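Tidwood Paper Forms Collection
Data card, version 2

Summary

Tidwood is a small collection of transcribed paper forms. It has 295 forms, all of them typed out by hand into text files. The forms are order sheets, packing lists, timetables and sign-out sheets from shops and workshops which have closed or changed to computers. The collection is for people who study how ordinary forms were laid out and what words they used. It can also be useful for testing a program that reads tables, but it was not made for this.

Maintainer: Nayara Bittencourt
Last change: Tue 24 December

Where the forms come from

Most of the forms were given by the family of the Batista print shop, which kept one copy of each job in cardboard folders. The shop printed for bakeries, dry cleaners, a ferry office and several schools. A smaller part came from the Skandis furniture warehouse, and these are mainly packing lists with many columns and very short headings. All the forms were blank or had only printed text. If a form had handwriting on it, I left it out, even when the rest was interesting.

What is in each record

Each record is one text file with the same name as its line in index.csv. The first lines give the title of the form, the source folder and the colour of the paper. After that comes the body of the form, row by row, with a vertical bar between cells. An empty cell is two bars with nothing between them.

The fields in index.csv are:

id: a short code, never used again if a record is removed
title: as printed, with the original capital letters
source: batista or skandis
paper_colour: one everyday word, see the note on colour
columns: the number of columns in the widest table
footer: the small text at the bottom of the form, if there is any
checked: yes or no

Note on colour

Please do not trust the colour field too much. Old coloured paper fades, and the same sheet can seem pink in the morning and grey in the evening. In version 1 I had many names for colour, and I was not consistent with them. Now there are 11 words only. Where I could not decide between two words, I wrote the one which comes first in the alphabet.

How the typing was done

I typed each form once, waited until another day, and compared it with the paper line by line. Spelling mistakes in the original are kept. I did not correct "recieved" or "calender", and I ask you not to send corrections for these. Canadian and British spellings are both present, sometimes on the same form.

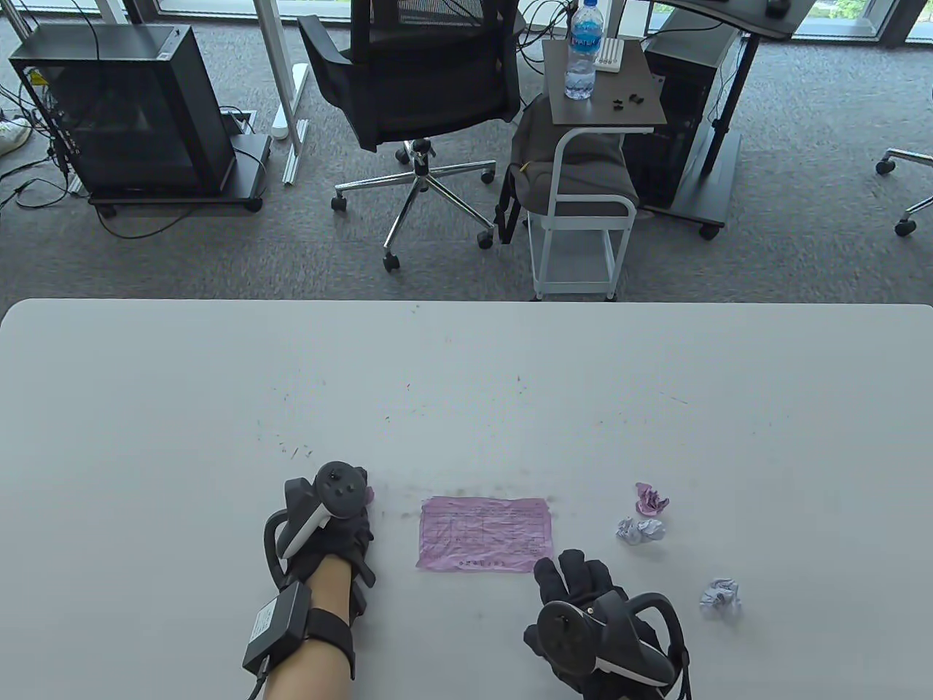
The footer was the most difficult part. Many printers put a job number, a quantity and a month in very small letters along the lower edge, and the ink there is often weak. Where a character could not be read, I typed a question mark. A real question mark is typed with a backslash before it. In November I went through all footers again and changed 4 of them.

Known problems

Merged cells are not marked in any special way. The text is in the first cell and the others are empty, so you cannot tell a merged cell from a blank one.

The Skandis forms use the abbreviation "ctn" for carton and also, I believe, for container. I did not try to separate them.

Two of the dry cleaning tickets are almost the same. They differ only in the footer, and both are kept.

Using the files

The files are UTF-8 with Unix line endings. The Osier script in the tools folder turns a record into a plain table for a spreadsheet. It needs no other packages. It stops with an error if a row has more cells than the columns field allows, and in this case please tell me the id of the record.

Licence and contact

You may copy and change the transcriptions if you name the collection. The printed forms themselves are stored with me and are not lent out. For questions, open an issue and put the record id in the title. I answer slowly in winter.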